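Learning the Last Two Inches: A Wrist-Camera Method for Hanging Clothes
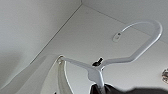
5 min read

Hanging a shirt in a closet is three tasks with different error budgets. The garment has to be put on the hanger, the hanger has to be carried to the closet, and the hook has to go over something. Household manipulation research has spent most of its effort on the first, where the cloth is hard to model, and on the second, where the arm must avoid furniture. The third is usually written up as a placement step and given a sentence.

A group working under the name Lomia has spent the past year on that step alone. Its method, called Fledance, takes over when the hanger is already inside the closet and moving upward, and it gives control back once the hook is carrying load. The only image input is the camera at the wrist.

That viewpoint has one obvious merit. A camera on the robot's head or on a tripod sees the back of the arm during the final approach, and often the door as well. From the wrist, looking up, the hook stands out against the ceiling of the closet, and its tip can be located relative to whatever is fixed up there. The drawback is a lack of texture. White metal against an off-white panel gives weak edges, and planes that shade from off-white into pale gray give a conventional feature tracker little to hold.

Fledance does not build a map of the closet. It predicts two quantities from each image: the direction in which the hook tip should travel, and a confidence value for that direction. The direction is expressed in the coordinates of the hook, so the same prediction applies whether the hanger is level or tilted in the grip. When confidence drops below a threshold, the arm slows and makes a small sideways motion before it continues. The shift in viewpoint separates near edges from far ones, and the prediction generally recovers.

The training set is small by current standards. Operators recorded 700 demonstrations by hand-guiding the gripper, using 19 hangers that differed in material, hook radius and finish. White hangers in white closets were deliberately overrepresented. Garments were left on for most recordings, and this had an effect on the result. Models trained on bare hangers treated the folds of a light-colored shirt as part of the closet wall and steered away from them.

Force sensing enters late. Once the wrist registers contact, the policy stops relying on direction and runs a short seating routine: lower slightly, check that the vertical load on the gripper falls, then open. If the load does not fall, the hook is resting against a surface it cannot hang from, and the arm backs off by the same path. The authors report that this check accounted for a large share of the improvement over their earlier version, which opened the gripper on contact and dropped a good many shirts.

Evaluation was carried out in closets absent from the training data. Over 116 trials, the most common failure was a hook that passed beside its target with the tip pointing the wrong way, which happens when the hook has rotated in its socket during transport. The policy has no means of turning the hook back. A second group of failures came from shiny hardware. Glass or crystal-like knobs produce small bright reflections that move with the camera, and the confidence value fell sharply whenever one entered the side of the view. Masking the outer part of the image reduced the effect but also removed useful information about the walls.

The comparison method, Druvex, uses an external depth camera and a geometric model of the hanger. It was faster in open closets with a clear line of sight. In narrow ones it frequently lost the hook behind the gripper and stopped. Fledance took up to 2 seconds longer per attempt because of the sideways motions, and it did not need calibration between rooms.

Several limits are stated plainly in the paper. The closet must be lit well enough for the wrist camera to run at a short exposure. Crowding is not handled: if neighboring garments press against the arm, the force readings are no longer usable and the seating routine cannot decide whether to open. Velvet-coated hangers were tested only briefly. Heavy coats were excluded, as they exceed what the gripper can hold without the hanger turning.

The next version, scheduled for internal tests in March, adds a check for hook rotation before the arm enters the closet. The group is also collecting demonstrations of the reverse task. Taking a hanger down starts with the hook already loaded, and the first motion has to be upward by an amount that the camera cannot see directly.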